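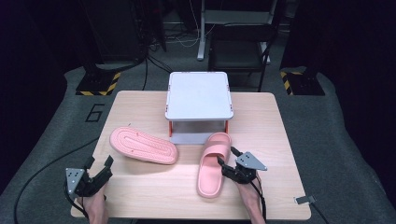
格朗汉姆(Grunham)口述史小组 · 组员手记

搜索本站文章 请输入关键词 搜索

2022年8月17日 星期三

赶着写。明天一早要把录音机还回去,今晚不写下来就又拖到下个月了。上次拖的那篇(桥头印刷厂那个)到现在还是三行提纲。

先说结论,塔斯特洛(Tastlow)公交公司那件事,我们小组以前的小册子写错了至少两处。一处是时间,一处是谁带的头。小册子是我校的,所以错也有我一份。下面慢慢说,想到哪写到哪。

背景,给没听过的人。六十年代中期,格朗汉姆的公交基本上全归塔斯特洛一家。车库里洗车的、修车的、夜里扫车厢的,外来移民一大堆;司机和售票员,一个没有。公司从来没有贴出过哪条规定说不收,问就是“名额满了”,或者“乘客会不习惯”。报名表收下,然后没有下文。有人连着交了五年。五年!每年春天交一次,每年同一句话退回来。

后来就有了抵制。不坐塔斯特洛的车,走路,拼车,骑车。前后60天。小册子上写的是“夏季抵制”,好像七月才开始。现在看不对,六月就开始了,而且第一个星期压根没人管它叫抵制,就是萨姆利(Somley)那一片的几个学生自己不坐车上学。

这次录音的是Kianoush Kermani。当年十六岁,现在年纪大家自己算。我们找他找了快两年,中间搬过家,电话换了,信退回来一封。最后是Samer Bataineh在一个老校友聚餐名单上翻到的。Samer这个人翻名单有耐心,我没有。

录音一共108分钟,分两段,中间他要吃药休息。我现在听完第一遍,第二遍听到一半。逐字稿还没影。所以这篇里引的话都是我手记的,以后以逐字稿为准,别拿去引用啊。

他开头不肯讲抵制。讲学校,讲了很久。讲他们那个班坐在后排的是哪些人,讲老师点名的时候把他的名字念成三种样子,后来干脆跳过去。他说跳过去比念错难受,念错你还可以举手纠正,跳过去你举手干什么呢。我当时想插话问公交,忍住了。幸好忍住。因为这后面紧接着就是公交。

事情是这样的。他有个同学的哥哥,在塔斯特洛车库洗车,洗了四年,驾照也考了,大车的也考了,去报司机。去的那天穿了西装,借的,袖子短一截。在办公室外面坐了一上午,出来一个人跟他说,名额满了。当天下午,同一个办公室,收了一个连驾照都还没考下来的本地小伙子,公司出钱送去学。

这个同学第二天就不坐车了。从萨姆利走到学校,要翻那个坡,下雨。Kianoush陪他走。第三天是四个人。他说第四天他妈发现他鞋底开了,问他钱花哪去了,以为他把车钱拿去买烟。

我很喜欢这一段。以前读的材料都是从那次大会写起的:某月某日,在教堂礼堂,通过决议,成立委员会。好像之前什么都没有,突然一群大人坐下来,就有了运动。可是等大人们开会的时候,萨姆利的孩子已经走了九天了。

九天这个数是Kianoush自己说的,很肯定,说因为第十天他有考试,那天是被人开车送去的,一路觉得丢脸。我问不能是记混了吗,他瞪我一眼。好吧。Samer后来去对了学校的旧校历,考试日期对得上。所以往前推,六月。小册子第一处错,就是这里。

第二处,带头的人。

小册子里写的是“在几位社区长者的领导下,青年学生积极响应”。我自己打的字,现在看着脸热。响应什么啊,是反过来的。签名也是学生收的。签名总数2,914个,这个数没有争议,原件还在市档案室,一页页编了号。有争议的是谁去收的。按老说法是各个会堂在礼拜之后统一收。Kianoush说会堂里收到的只是后面一部分,前面的全是他们几个在考氏(Kao)杂货店门口一个一个磨来的。

考氏杂货店,住得久的人可能记得,就在塔斯特洛十二路的终点站对面。现在那里是卖手机壳的。当年店主让他们在门口支一张小桌子,下雨可以搬进来,条件是不许挡着卖土豆的筐。Kianoush说他到现在看见土豆还会下意识往旁边让。他说收签名最难的是等车的人。人家正要坐这个车,你让人家签字反对这个车。有人骂,有人签了字然后照样上车,还跟他们挤眼睛。他说那时候很生气,觉得这算什么,后来想通了,人家要去上夜班,走过去要一个多钟头。签了就是签了。

有个女售票员,本地人,也签了。签的是娘家姓。他说了那个姓,我在这里不写,等问过家属。

这个我觉得要单独写一篇的。塔斯特洛内部的人怎么想,我们手里几乎是空白。工会那边当时的态度很难看,会议记录里有一句“保护现有会员的加班收入”,基本就是这个意思了:来的人多了,加班就少了。公司拿工会当挡箭牌,工会拿公司当挡箭牌。两边都说不是我。报纸来采访,两边的稿子措辞像得像一个人写的。

然后是游行。六十天快到头的时候。报上说约4000人,从萨姆利走到市政厅台阶下面。我们小册子也照抄了。Kianoush说他不知道多少人,他在最前面,只能看见自己前面的警察,回头看全是伞。他记住的都是小事。有人发糖。有人的收音机一直没关,播球赛。走到塔斯特洛车库门口的时候队伍停了一下,本来没有安排停,就是停了,里面洗车的人都出来站在门里面,水管还拿在手里。没人喊口号。停了一会儿,又走了。

录音到这里他也停了挺久。我看了表,没记,反正很久。Samer给他倒了杯水。

再后来的事大家基本知道。公司松口,“审查招聘程序”。秋天收了第一批司机,人很少,一只手数得过来。同学的哥哥不在里面。这个我以前真不知道,我一直默认他在里面。小册子虽然没有写明,但读起来就是那个意思,一个圆满的结尾。Kianoush说哥哥那时候已经不想干了,去了别的城市开货车,一辈子开车,就是没开过塔斯特洛的。好像也没怎么抱怨过。逢年过节回来,坐公交从车站到家,每次都坐在司机后面那个位子。

我问他,你觉得赢了吗。问完就后悔,这种问题最烂,培训的时候讲过不要问。他倒是没生气,说那年秋天他第一次坐上一个萨姆利的人开的车,他投了钱,司机没看他,眼睛看着路,他就走到后面坐下了。到站下车。然后他说,你们是不是要关机器了,我女儿快来接我了。

就到这里。第二段录音主要讲他后来在夜校和租客会的事,也很多料,以后再说。租客会那部分牵涉的人多,有几位还在,要一个个打电话。

几件杂事,写给组里的人看,外面的读者可以跳过:

小册子要改版。我提议先夹一张勘误,别等重印,重印要钱,等到哪年。勘误我来写,周末前发出来,Samer看一遍日期。

“六月”那里请统一,别再写“初夏”,含含糊糊的。

档案室那批签名页,有人说可以看笔迹分出哪些是店门口收的,哪些是会堂收的。我觉得可以试试,店门口那些据说很多是铅笔,因为笔总被人顺走。不过别先下结论,看了原件在说。

车库洗车工的名单还缺。谁家里有老人在塔斯特洛干过的,夜班清洁也算,麻烦问一声。工牌、工资条、合影,什么都行,我们扫描完当面还,不留原件。

还有,上回借走那本六五年时刻表的,请还。不点名了。时刻表很要紧,我想核一下十二路末班车到底几点,Kianoush说他们每天收摊就是看末班车开走,如果末班是九点多,那几个孩子每天在那站的时间就比我们想的长得多。

昨天我自己去走了一遍。从考氏那个路口(就是手机壳店)翻坡走到老学校的位置。学校拆了,现在是停车场加一片草。走了五十多分钟,没下雨,穿的还是运动鞋,到顶上喘得不行。坡上有个长椅,坐了一会,下面十二路正好开过去,路线改过了,号码没改。

有一点我一直没想明白。为什么以前没人问过这些学生。八十年代做过一轮访谈,访的全是委员会的人,名单我查过,当时那些学生也就三十几岁,都住在附近,电话本上有。可能就觉得小孩嘛,跟着走的。还有可能他们自己也这么觉得,Kianoush一开始就跟Samer说“我没什么好讲的,我那时候就是走路”。磨了三次电话才答应。

所以如果你当年也“就是走路”,或者你父母是,请留言或者来小组活动找我们。来之前不用准备什么,茶有,椅子有。讲得乱也没关系,我这篇也很乱。

逐字稿我争取月底弄完第一段。他有些地方夹着家里的话讲,我听不懂,标了问号,得麻烦他女儿帮忙听。有两处背景里有洗碗声,盖住了一个街名,Samer猜是磨坊街,我听着不像。下次去的时候带张旧地图让他指。

先发了,错字明天在改。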